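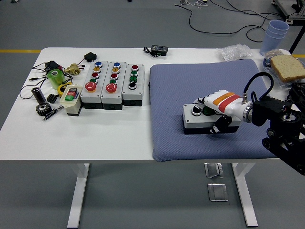
June 26, 2019. Workshop notebook, bench two.

Third go at the felt for the Probert upright, and the hammers still knock. Rhydian says it is the glue. Rhydian says everything is the glue. I cut 81 new pads from the Ultine sheet, let them sit overnight under the heavy board, and this morning half of them had curled like stale toast. The good half went in. If I could do the lot laid out on something soft, like the blue cushion under that grey control box, I would drop fewer of them through the gap in the bench, but we have a folded towel and I am told to be grateful for it.

Tuning: top octave holding, bass sulking. A below middle C drifted flat twice before lunch and once during it. Nia thinks the pin block is tired. I know how it feels.

Sabina rang from Melodeo about the strings. Invoice 1398 is "with the depot", and has been for long enough to be paying rent. She now offers August. I said the owner plays at a wedding before then - she said congratulations.

To do: re-cut the curled pads, grain the other way this time. Try hide glue on five, to shut Rhydian up or, worse, not. Find the small reamer. Gwilym had it last, and denies it.

Print this entry
E-mail this entry

Search notebook Enter keywords Go

Recent entries
Prolodo pedal squeak, part four
Moth in the damper felt
Who has the small reamer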